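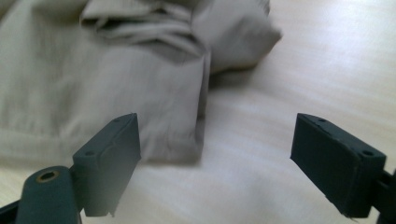
What's the best way to fold thin beige woven stuff so it doesn't come out of the drawer creased?

Fold it as few times as you can and do it on a table. Smooth each layer flat with your hand before you make the next fold.

plirkham_jo
Posted Monday, March 11, 2024
Adding to the above as I asked the same thing last year. I used to fold on the bed and the bottom layer always bunched up. A hard surface made more difference than any method.

Mavska
Disagree about folding. Hang anything lightweight. I have 2 rails in the back bedroom and haven't ironed a shirt since Christmas.

tin_kettle
Not everyone has room for rails. Rolling works for me, shirts and trousers both. Seams to the outside, start at the hem.

Mavska
Rolling gives you little creases all over instead of one big one. I'd sooner have the one.

tin_kettle
Depends how tight you roll it.

chin816
For trousers, hold them by the hems, line up the inside seams, lay them down and fold once at the knee. If the drawer is short, fold in three. I bought a Flesitz folding board for shirts and it's fine, but too narrow for anything above a medium. Back in its box now.

plirkham_jo
Was the board dear?

chin816
Can't remember, it was in a sale. A big magazine does the same job.

oldmangle
Are you taking it off the line bone dry? Thin cloth sets its creases if you leave it in the basket. I fold mine within around 100 minutes of it coming in, usually while the tea is on.

Mavska
Or you could hang it.

plirkham_jo
Will try the knee fold on the next lot and post how the drawer looks at the weekend.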